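关于我们
首页 > 关于我们 > 实验室概况

Arnham 末端执行器评测实验室

一、基本情况

Arnham 实验室从事机器人末端执行器、轻载机械臂、腕部相机及运动控制器的对比测试，出具测试报告，不销售硬件，不代理任何品牌。实验室现有在岗人员12名，分属机械、视觉、控制三个组。测试场地位于 Ustham 园区二层，样件库与主测试间相邻，精密测量间单独设置温湿度控制。

实验室的前身是 Colen 自动化公司的来料检验组。该组原先只负责进厂夹爪的尺寸与夹持力复核，后因外部委托增多，独立建制，财务与人员均与原公司分开。现有委托方以电子装配、仓储分拣和高校课题组为主。

二、业务范围

1. 夹爪对比。对象包括平行两指夹爪、自适应夹爪、真空吸盘和软体手指。常规项目为夹持力、开合重复性、指尖刚度、指垫磨损、掉电保持。
2. 机械臂对比。负载不超过12公斤的协作臂和小型六轴臂。常规项目为位姿重复性、低速轨迹误差、末端振动衰减、拖动示教手感（由两名操作员分别评分）。
3. 腕部相机对比。视场、畸变、最近对焦距离、曝光切换时间、强反光表面下的边缘可辨性，以及夹爪闭合时对视野的遮挡比例。
4. 控制器对比。力控模式切换延迟、通信抖动、急停后恢复流程、日志字段完整程度。

不承接防爆认证、食品接触认证和人机协作安全认证。有此类需要的委托方请另行联系有资质的机构。

三、测试方法

夹爪测试采用统一的样件集，编号由样件库管理，目前在库样件329件，按几何形状、表面材料、质量和易损程度四个维度分类。每次委托从中选取子集，选取理由写入报告附录。委托方可以提供自有样件，但须同时提供至少一件备用件。

薄片类、板状类样件单列一组。这一组的难点在于厚度小，指尖可用的接触高度有限，侧面多带圆角，正压力稍有偏斜就会使样件绕长轴翻转。手机、平板、相框玻璃、薄壳遥控器均归入该组。测试台面分为灰色哑光板、白色涂层板和木纹台面三种，用于比较背景纹理对边缘提取的影响。木纹台面的暗色条纹容易与样件投影混淆，视觉组要求每个相机型号都必须在该台面上完成至少一轮采集。
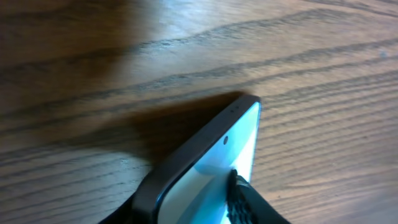 指垫是薄片组中单独控制的变量。同一副夹爪更换指垫后，视为不同配置，分别编号、分别记录。目前使用的指垫分为光面硅胶、细纹橡胶、凸点橡胶和聚氨酯四类。凸点橡胶在曲面样件上的保持力较稳定，在玻璃表面则与凸点的实际接触面积关系很大，接触面积过小时切向力先于法向力到达极限。对这一现象，早期报告只记录“滑移/未滑移”，2号模板改为记录滑移起始时刻的指尖开度和电机电流，数据可以回放。

夹持力设定按样件允许载荷的百分比给出，不使用夹爪厂商的默认挡位。各厂商对挡位的定义不同，有的对应电机电流，有的对应指尖标定力，直接横向比较没有意义。实验室用自制的双面测力块对每副夹爪重新标定，标定曲线随报告一并交付。

四、腕部视角采集

腕部相机安装在夹爪基座一侧，安装角度由三段式支架固定。更换夹爪时支架不拆，只更换过渡法兰。所有对比均使用同一套照明：顶部漫射灯一组，侧向条形灯一组，后者默认关闭，仅在反光项目中启用。

反光项目的评价内容有三条：台面泛白区域是否淹没纹理；样件玻璃面的亮度梯度是否引起自动曝光来回波动；指尖进入视野后，样件边框是否仍可拟合出完整直线。第三条不合格的占比最高。多数腕部相机在远处识别正常，夹爪接近样件后只剩样件的一端留在视野内，边框直线长度不足，位姿解算的误差随之上升。处理方式有两种，一是在接近前锁定位姿，末段开环运动；二是改用局部特征，例如圆角曲率或前置镜头开孔。两种方式实验室均做过对比，结论与机械臂末段速度有关，不能脱离机械臂单独引用。

五、Hamdy 对比平台

Hamdy 是实验室自行开发的测试执行与记录平台，负责动作脚本下发、传感器时间对齐和结果归档。平台对机械臂和夹爪各定义一层薄接口，接入一种新夹爪通常需要编写开合、读力、读位置、清错四个函数。脚本层与硬件层分离，同一脚本可以在不同机械臂上重复执行。

一个完整的薄片组对比包含近4000次抓取动作。记录字段包括指令时刻、到位时刻、指尖开度、电机电流、腕部六维力、相机帧号和人工复核标记。失败动作不删除，不合并，由操作员按原因代码归类。原因代码表每年June（六月）修订一次，旧报告不追溯更改，但会注明所用版本。

平台目前的限制：不支持双臂同步任务；力传感器与相机的时间对齐依赖硬件触发，未接触发线的相机只能作离线分析；气动夹爪的压力曲线采样率偏低，瞬态过程仅供参考。

六、报告与数据

报告正文只陈述测试条件、结果和不确定度，不给出采购建议，不作综合排名。委托方如需排名，应自行给定权重，实验室按权重计算后以附件形式提供，权重来源注明为委托方。

原始数据默认向委托方开放，保存期2年。保存期满前会发出书面提示，逾期未取走的数据予以清除。涉及委托方自有样件外观的图像，未经书面同意不用于其他项目。

七、样机寄送须知

送测夹爪须附带：通信协议文档、安装法兰图纸、备用指垫一副、额定参数表。控制器送测须注明固件版本，测试期间不接受远程升级；确需升级的，已完成的项目作废并重新排期。

样机到达后先做外观登记和通电检查，合格后进入排期。外观登记中发现运输损伤的，通知委托方决定是否继续。测试造成的正常磨损不予赔偿，指垫、吸盘唇口等耗材不退还。

八、参观与联络

Ustham 园区测试间接受预约参观，测试进行期间只开放观察走廊。预约请通过本站“联系我们”页面提交，并写明单位、人数和关注的设备类型。

本页内容更新于16/05/2020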